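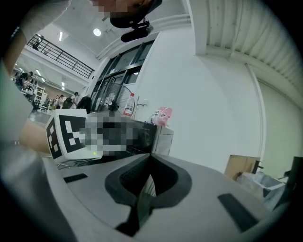

Open day at the Drurkbridge hall

Our members were invited to the open day of Fillier on 11/10/21, and 14 of us made the trip to Drurkbridge. The company teaches robots to do small jobs with the hands, such as folding, sorting and packing. I expected to see many robot arms. Most of the day was about people.

In the method they use there, a person takes a gripper in each hand and does the job in the ordinary way. The grippers record how the hands travel and when the fingers open and close. Later a robot learns from these recordings. For one simple job they want 200 good recordings before the training starts, and for a difficult one much more. The project is named Girnix and it began in March.

The hall is bright and high, with a mezzanine along one side, and the work goes on at ordinary desks. We were allowed to walk between them and to ask questions, which our hosts answered with great patience - even when the same question came twice. 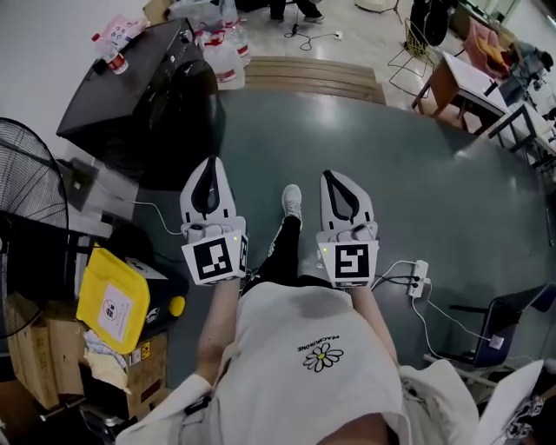 The square black-and-white markers on the grippers interested many of us. Each one has its own pattern, so the software can tell the left hand from the right. The fingers are white with black pads on the inner side, and they close when you squeeze. After the explanation we could try it ourselves, sitting on a chair. I was given 60 seconds to put wooden pegs in a tray and I placed four. It is harder than it looks, as you do not feel the object in your fingers and you must learn to trust your eyes.

In the afternoon there was a short talk by a guest from Priedītis, a firm which will use the trained robots for packing seed orders. The talk was a little technical for me, but the part on damaged packets was very clear, and it started a good discussion on the bus home.

The next open day has 140 places. Members who would like to come should write their name on the list at the front desk. Please bring flat shoes - there are cables on the floor.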